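Tenness Word Lists

README, last touched Mar 13, 2024

Tenness is a set of plain text word lists for people who make crosswords and other word puzzles. I started it because I love a good long answer and was tired of scrolling past junk to find one! It now holds 2000 phrases, all of them checked by a human reader, and 400 of those came in from solvers who wrote to me out of the blue (thank you, thank you).

What's in the folder

phrases.txt - the main list, one entry per line, then a semicolon and a score
short.txt - 300 three- and four-letter words for tight corners
rivers.txt - 63 rivers, my favorite file by far

Scores run from 1 to 100. Anything over 80 is something I'd be happy to build a whole grid on. Under 30 means please try to find another way out of that corner.
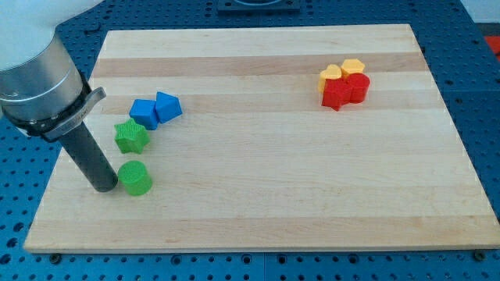 Emilian Vlad wrote in that the scores are too kind to old abbreviations, and that a new solver shouldn't have to know a railroad that closed before their parents were born. Fair point! I went back through short.txt and dropped most of those by 20 points. A few stayed put, mainly the ones that still turn up in newspapers.

Loading the lists

Zundton and Grarnholm both read the files as they are. Costache wants a comma in place of the semicolon, so run a find and replace first. Everything is in capitals with the spaces taken out, and accents are dropped.

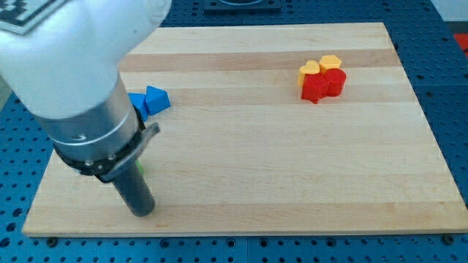
Plurals get their own line only when they feel natural as an answer. OATS is in, MILKS isn't (though I go back and forth on that one). Names of living people are left out for now - they age quickly and I can't keep up.

Sending words

One entry per line, with your own score if you have one. Long, silly, musical phrases are very welcome. The next update should be out in May, with a new file for kitchen words.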